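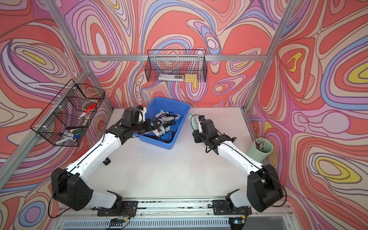 Two-arm cell, Grokenport open day. Right gripper has the green glue gun.

Planning a two-arm sorting demo: corded tools or not?

jonex
Posted May 2021

I went to the open day at the Brislow building in Grokenport and spent most of my visit at a two-arm cell. The task was hot glue guns and a blue plastic bin. Both arms are bolted to the front rail of an aluminum extrusion frame, the table is white, and the side and back walls are covered in a very busy swirl print. Our shop has its own open day coming up and I have been asked to put together something similar with two small arms we already own. The budget for everything other than the arms is $2930.

What I can't work out is the cords. Every instinct says to avoid them. A cord can drag a second tool along, snag on a rim or end up under a wrist. Looking into the bin from the wrist camera, the two guns in there are easy enough to tell apart, but one plug lies well away from the gun it belongs to.

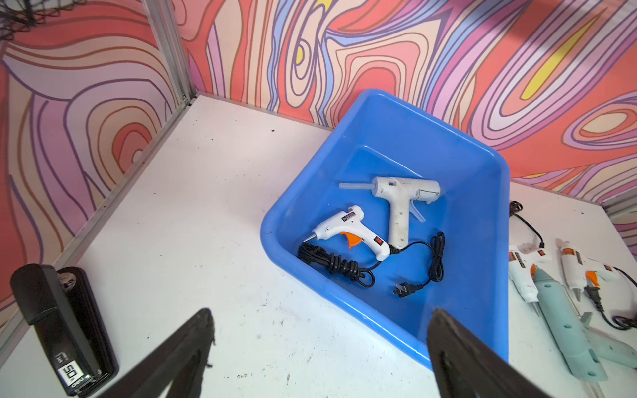
Wrist view with two guns in the bin and three on the table

Specific points:

1. Would you run this with the cords on, or cut them off?
2. Is one wrist camera per arm enough, or do I need a fixed camera as well?
3. Does the wall pattern matter? We have plain gray panels.

We expect 73 people over the day, in small groups, so the cell has to be reset between groups without much fuss.

Zalewska

Cords on, but tie them for the first version. Wind each cord and put a hook-and-loop strap around it so that the gun and cord move as one object. You lose some difficulty but the audience still sees a real tool being moved. Loose cords can come later, once you know how often the tied version fails. I ran a similar setup in April and kept a tally: 50 attempts with tied cords, then the same number with loose ones. Tied was better by a wide margin. Most of the loose failures were a cord from one gun looped over the grip of another, so the lift brought up both.

Leave the guns unplugged for the whole day. Remove the glue sticks too, if you can. A stick that projects from the back changes the outline of the tool and can catch on the rim when the wrist turns.

On cameras, use both kinds. The wrist view is good for the last few inches of the approach. It is poor at telling you what the other arm is doing. Look at how much of this one is table and wall:
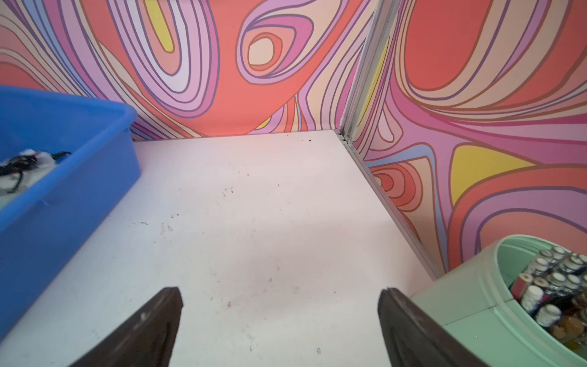
Fingers open over the table, with a container of bottles at lower right and cloth and cables in the bin

From a view like that you can place the bin rim and the container well, and you have very little information about either arm past the fingertips. A fixed camera covers that. Mount it high enough that an elbow doesn't block the bin.

I have no firm data on the walls. Gray should be fine. If your software was tuned against one background, keep that background and keep the lights the same.

gantry_owl

cut the cords. its a demo. buy cheap guns, cut, tape over the ends, label them NOT FOR USE, finished. spend the rest of the money on a barrier so people can't reach in

jonex

Thanks to both. I'll go with tied cords. We can't cut them because the guns go back to the craft room afterward. One follow-up: do you let both arms work over the bin at the same time, or lock one out? This is the sort of spacing I have in mind, left at the bin and right over the open table.

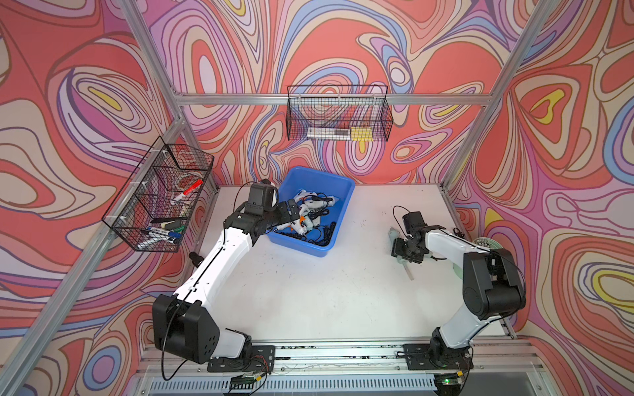 Left gripper over the bin rim, right one above the table

Zalewska

Lock one out. Define a zone that covers the bin plus a hand's width on every side, and allow only one arm in it at a time. The second arm waits over open table — not directly above the rim, where a trailing cord could reach it. It costs a few seconds per cycle. Visitors won't mind the wait, and you will have fewer stops to explain.

For resets, mark the bin corners on the table with thin tape and give the person running the cell a printed sheet with the starting layout. Also check the slack in the cables on the arms themselves before the first group comes in. I skipped that once and spent a whole session with one wrist short of its full rotation.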